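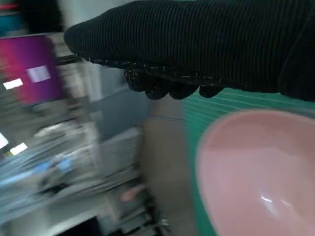
Funeo Theater Names Johanna Stöckli Its Next Resident Playwright

12 shares
0 comments

BACKLUND – The Funeo Theater has chosen playwright Johanna Stöckli for its next residency. She will join the company in September and stay for the full season.

Stöckli's play "Wornari" was picked from 482 scripts sent in during the open call. It follows two sisters who take over their late father's touring stage company and have to decide whether to keep it on the road. A cast of 19 will perform the play on the main stage, which seats 1498.

"I wrote most of it on trains between other people's shows," Stöckli said. "I'm glad to have a desk for a while – and actors down the hall."

The Lurance Fund is paying for the residency. It will also cover 1000 free tickets for students at local high schools and community colleges.

Tickets go on sale at the box office at 10 a.m. on the first day of September.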